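Clinic Notes: Keeping a Record of Dizzy Spells

Urban Balance Clinic, Cundov

Patients who come to us with vertigo are usually asked the same thing at the first visit: what happens during a spell, and for how long. Few can answer with much detail. Memory of an attack is poor, and the length is nearly always overstated. For this reason the clinic now asks new patients to keep a written record for 21 days before the first full exam.

The form has changed since the last issue. The old version ran to four pages and many were returned half empty. The new one takes up a single sheet, front and back, and can be picked up at the front desk or at the Skilgate office. Those who prefer to type can use the Flistero diary page, which holds the same fields in the same order.

Each entry should be made as soon as it is safe to write. Sit or lie down first. Record the start time, the end time, and what you were doing in the minute before it began. Rolling over in bed, looking up at a shelf, bending to tie a shoe and standing up quickly are all worth noting, as they point to different causes. Spells set off by a change in head position that last less than a minute are often due to loose crystals in the inner ear. Spells that last for hours, with ringing or a feeling of fullness in one ear, suggest something else and call for a hearing test.

Next, note the type of feeling. The form has separate boxes for spinning, rocking, lightheadedness and unsteadiness on the feet. Please mark more than one if more than one applies. The word "dizzy" by itself is of little use to the examiner, and entries that say only that will be gone over again at the visit.

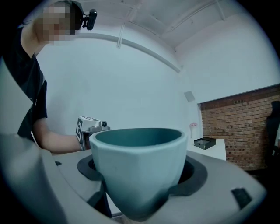

Food and drink go in the third column. Salt, caffeine and alcohol are the entries we look for. Exact weights are not needed, but serving sizes help. Fluid intake should be given as a daily total, and patients who have been told by another doctor to limit fluids should keep to that limit and write it at the top of the sheet. A cup of coffee over 300 milliliters counts as two servings on our form.

List all medicines, including those bought without a prescription. Blood pressure tablets, sleep aids and some allergy pills can cause lightheadedness on their own. Do not stop or change a prescribed drug in order to see whether the spells improve. Anti-nausea tablets taken during an attack should be entered with the time, and the clinic should be told if any were taken in the 2 days before the exam, as they can hide the eye movements we are trying to measure.

Peter Polák, who reads the forms before each exam, went through the first batch of 50 in the spring. Roughly half had a clear pattern that could be seen before the patient sat down. The most common gap was the end time. A spell with no end time can still be used, but a guess should be marked as a guess - a question mark next to the number is enough.

Days with no symptoms should be entered too. Write "none" and the date. A blank row could mean a good day or a missed entry, and the two cannot be told apart later.

The record is not meant for emergencies. Dizziness with sudden weakness, slurred speech, double vision, a severe new headache, chest pain or fainting needs emergency care at once, and the form can wait.

Completed sheets should be brought to the visit and not mailed ahead. The form will be reviewed again in October, and comments on the layout may be left at either desk until then.

Saturday, June 25, 2022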